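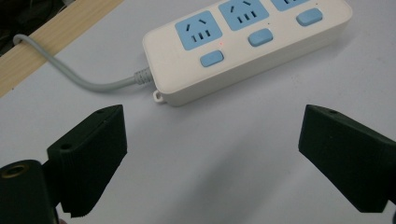
Minutes of the April Meeting

Print this page | E-mail this page

Albers Hall Users' Group
Back room, 7:30 p.m.

The meeting opened at 7:30 p.m. with nine present. The minutes of the last meeting were read and approved with one correction: the quilting class meets in the front room, and the back room is used by the sewing group.

1. Outlets and power strips

The chair reported on the lack of outlets in the back room. There are two wall outlets, both on the window side, and one is behind the piano. The sewing group, the homework club and the repair table all need more than that.

Members discussed the white power strip with the light-blue sockets. It has a separate switch beside each socket and a small indicator light for each one. The sewing group likes being able to turn off an iron at the strip without stopping the machines. The homework club asked that the strip be kept on the tabletop during sessions – the cord can then run down the back of the table, away from feet.

It was agreed that:

- Power strips will be used on the tables and put back in the hall cupboard at the end of each session.
- All switches will be turned off before a strip is unplugged.
- No strip will be plugged into another strip.
- The coffee urn and the space heater will go straight into the wall.
- Anyone who finds a damaged cord will tag it and leave it on the office shelf.

A member asked if the old brown extension cord could be kept as a spare. After some discussion it was voted to throw it out. The vote was 6 to 3.

2. Electrical work

Two quotes were received for new wall outlets on the piano side. Trondum quoted $4,000 and Skunero quoted $3,503. The Skunero price does not include painting. The Trondum price does, but the work could not start until the summer break. The group has $1,000 set aside for building repairs, and the rest would have to come from the hall fund.

Moved and seconded to ask Skunero for a price with painting included. Carried. The secretary will write to both firms before the next meeting.

3. Tables

The folding table with the bad leg has been repaired. The pale tabletops mark easily, and groups using glue or paint are asked to put down paper first. The request for a new table was held over.

4. Sunday use

The Cikcombe choir has asked for the back room on Sunday afternoons from 2 to 4. The repair table has the room until 1:30, leaving half an hour to clear up. Approved for a trial through the end of the season – the choir will set out and stack its own chairs.

5. Other business

The cupboard key sticks. A new one will be cut.
The lost and found box is full. Items not claimed by the next meeting will be given away.

The meeting closed at 8:40 p.m.

Print this page | E-mail this page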